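Cell 2 notebook, Rarstead bench
January
Entry by Tove Kragh

Last updated: January, 16:40

Working through the draft handling rules for board-level work inside an open chassis. Ditte Eyvindsson wants something short enough to tape to the cell door. What we have now is the old Falleck sheet, written for loose trays, and it says nothing about side walls, cables or sockets.

Rules as they stand this afternoon:

Chassis power lead out and the supply discharged before the arm is enabled. The person enabling the arm checks this, even if someone else pulled the lead.

Ground strap from chassis to bench, and a second from the tool flange to the same point. The Oddsson meter goes in the log with the reading. Do not assume the arm is grounded through its base. The mount has a painted face.

Speed cap of 40 mm/s anywhere below the top edge of the side wall. Above it the normal cell limit applies. The cap is set in the safety controller, so a script cannot raise it.

Approach to the board from the open side only. No sideways moves with the fingers below the height of the memory latches.

CPU socket is a keep-out volume unless the job is the socket. Same for the lever and its bracket. The old sheet had a keep-out for the chip only, and a finger can foul the lever without entering that.
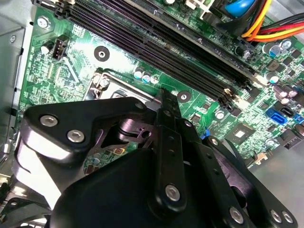
Wrist view over the board. Memory slots at top, socket partly hidden by the gripper.

The wrist view loses part of the socket behind the gripper in this pose, so the wrist camera alone can't be used to confirm clearance there. Proposed wording: "Clearance at an occluded part is confirmed from a second view or by eye with the arm stopped." Ditte would like "by eye" struck, on the grounds that people lean in. I would keep it and add that the enable switch is released first. Open.

Cables are the weak spot in the draft. The power bundle crosses the upper right corner of the view, and the Rurari planner has no model of it. Options are to tie cables back before every job or to draw a fixed box around them. A fixed box is only good for the chassis it was measured on. I have written "tie back, then photograph" for now — the photo goes with the job record.

Force limits: left at the existing values. I don't want to put a number on the door sheet that came from a different finger set. Needs its own test on a scrap board.

Finger hardware: check the link bolts for looseness at every shift start, and again at 2,000 cycles. The previous interval was 4,000. A dropped bolt on a board is a short waiting for power, so any missing fastener stops the job until it is found.

To do: print draft B, get Ditte's initials on the occlusion rule, move the strap point closer to the bench edge.

Related entries
Scrap board force test, setup
Oddsson meter, calibration note
Falleck tray sheet, old version
Rurari planner: keep-out volumes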